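Section 3: Setting Up a Coach Screening File

Welcome to the part of Zudach where your club starts to get real use out of the software! By the end of this section you will have one complete screening file for one coach, with a background check, references, and a contact for concerns all in the same spot. Once you've done the first one, the rest go quickly.

Before you start

You need administrator access for your club. If your home page shows only a calendar and a roster, you are signed in as a coach, and an administrator will have to change your role under Club > People.

Have the coach's full legal name and date of birth handy. Nicknames are great on the court, but they cause more stalled checks than anything else in the system.

Creating the file

1. Open Club > People and choose Add Adult.

2. Type the legal name exactly as it appears on the coach's ID. A preferred name can go in the second box, and that's the one families will see.

3. Pick a role. Choose Private Trainer for anyone who gives one-on-one lessons, even if they also coach a team. This role switches on the lesson log (Section 4), and you will love the lesson log.
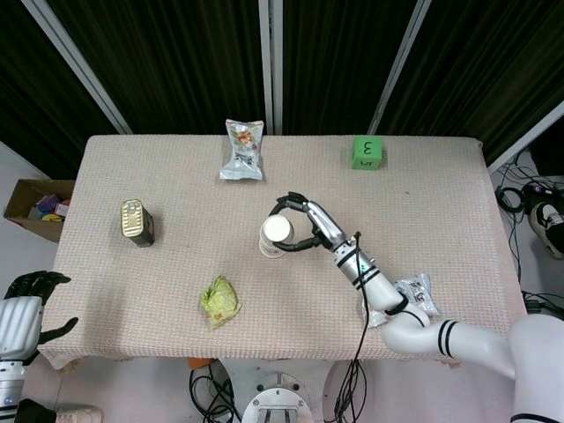 4. Choose Send Consent Form. The coach gets an email with a link to sign. The file stays gray until the signature comes back.

5. When the file turns yellow, choose Start Check. Zudach passes the request to Estirska, the screening service that comes with your plan.

Note: Estirska searches under every former name the coach lists on the consent form. Please remind coaches to fill in that line, including names from before a marriage.

CAUTION: A yellow file is not a clearance. Do not assign a coach to a team or approve private lessons until the file is green. The software will let you save a draft schedule with a yellow coach on it, so look before you publish.

Adding references

6. Open the References tab and enter at least 2 people who have seen the coach work with kids. Relatives can't be used.

7. Call each one yourself and type your notes in the box. The sample questions are wonderful for getting a conversation going. They were written by Teodoro Medrano, who ran youth programs at the Geddes gym for years, and you can edit them to suit your sport.

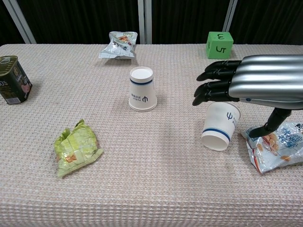 8. Mark each call Complete. The box holds 800 characters. If you need more room, attach a file.

Naming a contact for concerns

9. Go to Club > Safety and choose a contact. Pick someone who does not coach and is not related to a coach at your club.

10. Turn on Show to Families. The contact's name and phone number will now appear at the bottom of every team page.

CAUTION: The contact form is for sending a message to your club. It does not notify the police or child protective services. If a child may be in danger, call 911 first. Anyone at your club who is required by state law to report suspected abuse must still make that report directly.

If the file won't turn green

Status 27 means that the name and date of birth don't match. Correct them under Details, then choose Resend.

Status 3 means a county is still searching its records by hand. Leave the request open, as starting over puts it at the back of the line.

Clubs in the Hevville league can copy a finished file from another member club with Import > League, as long as the coach agrees. The references don't come across, so repeat steps 6 through 8.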